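27 March 2026

I'd been promised a quiet look round the new Brunavon trainer range before it goes on sale in August, and what I got was a full-blown party with a queue halfway to the bus stop! The launch was held at Wunside, the old mill by the canal, and my friend Yeshi Weldu (who has far better shoes than I do) came along to keep me company.

We were given wristbands, a glass of something fizzy with rhubarb in it, and a little card telling us we were guests 858 and 859. I'm keeping mine.

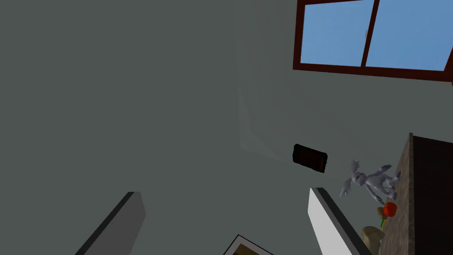
## The shoes themselves

There are two styles, a low one called the Savolainen and a chunkier high-top, the Brodavo. I tried both on, naturally, and walked up and down in front of the mirror for far too long while a very patient young man held my boots. The low one is lovely and light, though it comes up a bit narrow, so anyone with feet like mine might want to go up half a size. Yeshi fell for the high-top in mustard and talked about little else all evening.

Then came the show, with more than 49 dancers coming down the stairs in the new range (it was loud, my goodness it was loud) and a DJ who played plenty of songs I knew from school. We had a good spot by the railings and stayed put until our feet hurt.
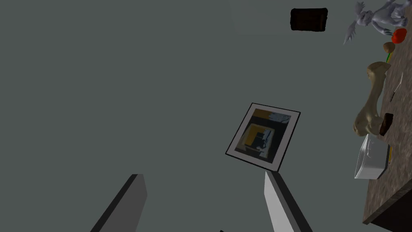
**Getting there and getting fed**

The free shuttle from the station was running late, so we walked, and it's a pleasant stroll along the towpath if the weather is kind. Food was mostly small things on sticks. The mushroom ones were very good and went quickly, so I was glad we'd had chips beforehand. The cloakroom queue at the end was dreadful, and next time I'll wear a thinner coat and keep it on. Yeshi has already put her name down for the mustard pair.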